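Zadthorpe textile drop-off to move in May

25 Jan 2019

Zadthorpe will move its clothing and household textile drop-off from the Purba Street lot to the former Dustell warehouse in May, the town's public works office said. The current site has taken in 1225 bags over the past 11 months and has no covered storage.

Sorting will remain under contract to Zarkov, which separates items by fiber content before baling. Garments with a legible care label are graded first. Items without one go to a second line for a burn or solvent test, a step that adds around 30 minutes per batch. 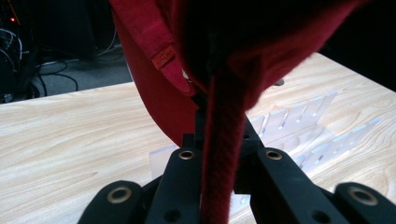 A red cotton garment with a small woven label.

The warehouse has 4 loading bays, two of which will be open to the public. Bags must be tied and dry. Shoes, belts and bedding are accepted — pillows and foam are not. Carpet should still go to the transfer station.

The Purba Street bins will stay in place until the new site opens. Hours and fees do not change under the current contract. A map of the new entrance will be posted at the public works counter.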